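Table-top tasks: people wanted for paid sessions in December

Hello! I'm Amna Niazi and I look after the sessions at Clarkell, up on the second floor of the Prestell building (the entrance is the one by the bike racks, and the buzzer is marked Clastport, the name of the firm that had our rooms before us). We're looking for 28 people to come in during December, sit at a table and do small everyday things with everyday objects. If you can pick up a bottle and put it down again, you're most of the way there already!

What you'd be doing

You sit at a long grey table with a few things on it, the sort you'd find in any kitchen or on any desk. One time it might be a drinks bottle and a bowl, another time a mug and a tea towel, or pens and paper. I read you a short task, you do it the way you'd do it at home, and then we set the table again and go on to the next. Each one is over quickly. Some we repeat quite a lot, and I won't pretend that the tenth go with the same bottle is as thrilling as the first, but people tell me they find it oddly restful.

What I'm after is ordinary handling. Everybody has their own way of getting hold of a bottle – by the neck, round the middle, thumb up, thumb sideways – and I'd like to see yours. Please don't practise beforehand. A couple of people in our last round had been rehearsing with the washing-up and it showed.

You'll wear a sensor glove on your working hand, and the other hand stays bare. For the one-handed tasks, just keep your free hand up out of the way, wherever it's comfortable.

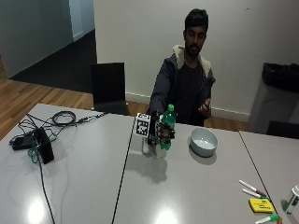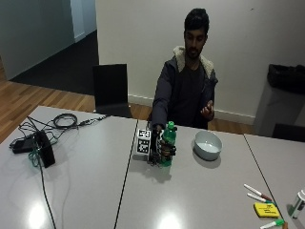
Green bottle and white bowl, right hand only.

Who can take part

Anyone aged 20 or over who can sit at a table for a while with breaks. Left-handers are very welcome, and so are people with large hands, small hands, stiff hands and hands that have spent years in gardens or garages. You don't need to know anything about computers.

A few things I do need to check with you first:

Any injury to your wrist or fingers in the past couple of months. It may be fine, but tell me when you write.
Skin that reacts to synthetic gloves or elastic.
Whether you can follow short spoken instructions in English. If you'd sooner have them on paper, I can print them in large type. Larysa Pasichnyk, who runs half of the sessions, can also give them in Ukrainian.

What to wear

Whatever you like, within reason. Sleeves that push up easily are handy, and rings and watches on the gloved hand will have to come off (there's a dish with a lid for them). The room can be chilly first thing, so bring a jacket and keep it on if you want to. Long nails are usually all right but they do make getting the glove on a bit of a faff, so allow for that.

You will be filmed at the table, face included. The consent form explains who sees the recordings and how long we keep them. I'll send it to you before you come so that you can read it in peace, and you can change your mind at any point in the session and still be paid for the time you've been with us.

Times and money

A session lasts 2 hours, starting at 9.30 in the morning or 1.30 in the afternoon, with a tea break halfway through. We pay £28 a session by bank transfer, plus your bus fare if you keep the ticket. You can do one session or two. If you do two, we'll try to put them on different days so your hand gets a rest.

There's a lift, and the toilet on our floor is accessible. Parking is hopeless. The Akyol café downstairs does a very good lentil soup if you're staying on for lunch, though you'll have to pay for that one yourself, sorry!

We also need one more person on our side of the table

Barış Kılıçarslan is leaving us for a job nearer home and I need someone to take over his afternoons through December. It's a part-time, temporary post. You'd set out the objects before each task, put them back on their starting spots, wipe things down between people, help with the glove and keep the cupboard in order. The cupboard is a proper job in itself – bowls, cups, bottles, cutlery, stationery, all with a shelf and a label, and all with a talent for ending up on somebody else's shelf.

You'd suit this if you're patient, tidy and friendly with strangers who feel a bit silly wearing one glove. Experience in a shop, a nursery or a kitchen would all be useful. Radek Holub will show you the ropes over your first two afternoons, and those are paid as well.

How to get in touch

Ring extension 2544 through the Prestell switchboard, or leave a note at reception with your name, a phone number and which hand you write with. Say whether you're interested in the sessions or the job, and whether mornings or afternoons are better. Paavo Sjöberg picks up the messages when I'm in with someone, so don't be surprised if it's him who calls back.

If you've got a friend or a sister who'd like to come too, put both names on the same note and I'll try to book you in one after the other.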